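The grip is the easy part

Every few months someone asks me whether a robot can do the chores yet. The person asking usually has a kitchen in mind. I work with small shops, where the chores are clearing a bench, putting tools back, sorting leftovers into bins and fetching the next part, and my answer covers both places. A machine can do most of the individual motions. It can't yet be given the job.

The difference shows up in how results are reported. A supplier will quote a success rate per pick. At the Plumstead shop we logged 800 picks on mixed bench items over a month of evening runs, and 699 of them ended with the item in the correct bin and nothing else disturbed. That is a little over 87 percent. For a research group it is a decent number. For a shop it means that one item in eight has to be found and dealt with by a person, and that the person first has to learn which one.

Chores are chains. If clearing a bench takes 17 picks, and each pick succeeds 87 percent of the time independently of the others, the chance of a clean run from start to finish is under 10 percent. The picks aren't independent, of course. A failed pick often shoves a neighboring item, and the next attempt starts from a worse layout. The real figure depends on how the controller recovers, and recovery is where I would spend the money.

The hardware is no longer what holds this back. Fingers that close from two sides on a broad, smooth plastic part will hold it well enough for most bench work. Glossy surfaces still give depth cameras trouble, and a strong highlight along one face can shift the estimated edge enough to spoil an approach. Once the fingers have closed, though, the optical problem is mostly behind you. What remains is knowing what the thing is, where it belongs, and what is lying next to it.

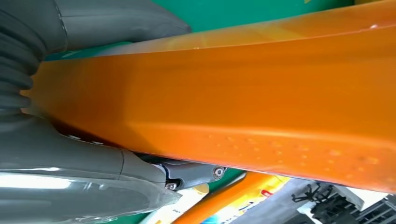

Kauko Koivisto objects that this sets the bar in the wrong place. A new hire doesn't clear a bench perfectly either, he points out, and a shop doesn't measure the new hire per pick. It measures whether the bench is usable at 7 a.m. If the machine leaves two items in a reject tray and everything else is put away, the morning shift has gained time.

I accept the part about the reject tray. A machine that knows it has failed is worth far more than one with a slightly better pick rate and no idea. My disagreement is over the word "leaves." In our logs, 47 of the failed picks were not flagged by the system at all. The item was in the wrong bin or on the floor, and the status line said complete. A new hire who drops a part on the floor generally hears it.

Silent failure also changes the labor calculation. With flagged failures, a person visits the reject tray. With silent ones, a person has to check every bin, and checking every bin takes close to the time of the original chore. The Heiskanen line got around this by weighing each bin after every placement, a plain and effective fix that works when the parts have known weights. It does nothing for a drawer of mixed household items, where the weights are unknown and the owner keeps changing the contents.

That is why I expect shop floors to get there well ahead of homes. A shop can fix the bin positions, standardize the bench surface, limit the part list and add a scale. A household will do none of this, and a home robot that requires it is asking the family to run a small factory. The Nullell trial tried marked shelf positions in kitchens and found that people stopped respecting the marks by the second week.

My advice to a shop considering a purchase is narrow. Ask for the unflagged failure rate, measured on your own parts. Ask what happens to the second pick when the first one goes wrong. Run the unit on a Tuesday afternoon with the bench as your people leave it, and have someone outside the project, at our place it was Godelieve De Bruijn, audit the bins by hand afterward. If the supplier only has per-pick figures, wait a year and ask again.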